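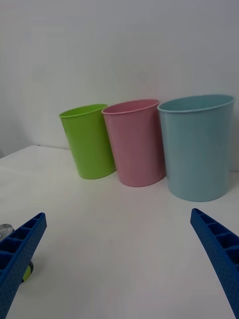
How often should the policy be re-queried when you run action chunks on a slow control loop?
Start with executing half the chunk and then asking for a new one, and only go shorter if your inference time fits inside what's left of the old chunk.

gantrykid
ok so that's what the Akanda docs say too and it's not working for me. Chunk of 40, executing 20, wrist camera only. Task is pick the cup by color and nest it in another one. The approach is fine, then at every chunk boundary there's a little kick. Green and pink stand almost touching so a kick there is bad news. 334 demos, loss looks good.

mothballed_pid
What's your inference time? and is it blocking

gantrykid
blocking. didn't measure it, feels quick

mothballed_pid
Measure it. Blocking means the arm holds the last target while the net thinks, then the new chunk starts from an observation that's already old. There's your kick. Run it async and drop the steps that expired while you waited.

rowhouse9
Disagree, or at least I'd look at the data first. If whoever teleoped it paused before closing on the cup, the policy learned to pause. Seen it twice with Judine exports. Trimmed the idle steps and the jerk went away, no async needed.

mothballed_pid
idle steps give you stalls, not kicks. Different thing

rowhouse9
they give you both if the chunks disagree on when the pause ends. one says wait, next one says go, arm jumps

tinsnip
Blend the overlap. Weighted average of old chunk and new chunk over the shared steps, about ten lines of code. Been doing it in Briltier since October.

mothballed_pid
Careful with that one. If the old chunk goes for pink and the new one goes for green, the average goes right between them. Fine for free space, lousy near two cups that close.

tinsnip
fair. I gate it, if the two plans differ by over 15 mm at the end I take the new one outright and skip blending

rowhouse9
and then you have the kick back lol

tinsnip
a rare one, which I can live with. there's a velocity limit after it anyway

gantrykid
ok measured. Mostly fast but every so often a call takes way longer, looks like the image resize is runing on cpu. Moved it to the gpu and the worst kicks are gone. Small ones still there -- going to try async next, then trimming.

mothballed_pid
Log commanded vs measured joint positions with timestamps while you're at it. Imico's plotter will put the chunk boundaries on top if you pass it the step index.

rowhouse9
please change one thing at a time or we'll never know who was right

gantrykid
too late, already started trimming too. will split them into 2 branches and post both plots tonigth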